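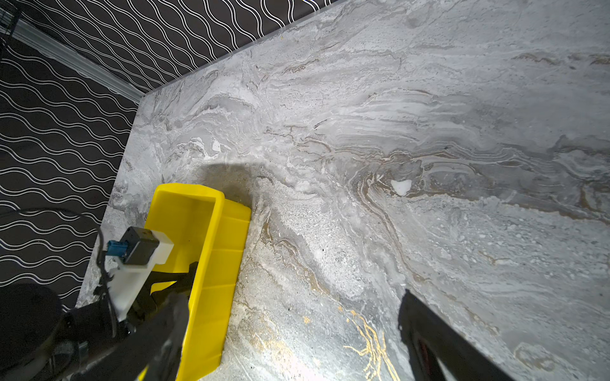 Jivside wrote in the tracker that a gripper comparison is only useful if both grippers meet the same object at the same height, and asked if we could promise this. We can promise it for the bin part of the set. For the older part we cannot.

Gemport Grip Trials, data card

Summary
The set holds 406 recorded grasps on open plastic containers, made to compare two pairs of fingers on one arm. The pairs are called Edel (stiff, flat inside) and Um (softer, with a thin pad). All grasps were driven by hand from the controller. No learned policy was used.

What is in one record
Wrist camera video, joint positions, finger opening, motor current, and a short note by the operator. Times are in seconds from the start of the record.

Labels
held: the container stayed in the fingers for 5 seconds after the lift
slipped: it moved in the fingers but did not fall
dropped
no contact

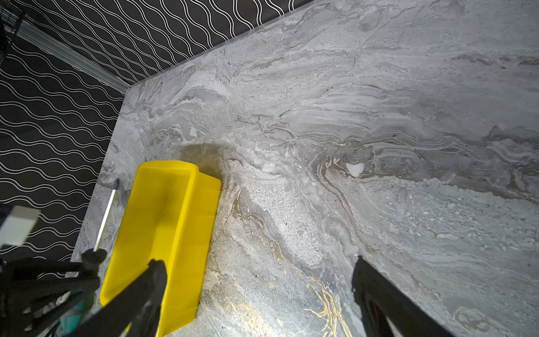
Could the yellow container be left out of the average, one reader asked, as a thin wall is easier for Edel than for Um? We kept it in, but the file results.csv now has a column "object" and you can filter it yourself.

Known problems
In 8 records the motor current is missing. The field is empty there, please do not read it as zero.
The wrist camera sees the fingers very near and they are blurred. Do not measure the finger opening from the video, use the recorded value.
The Um pads were changed once, in August. Records before the change have pads = old.

Loading
Unpack the archive and run load.py with the folder name. Version 6 of the format is needed; older readers stop with an error at the first record.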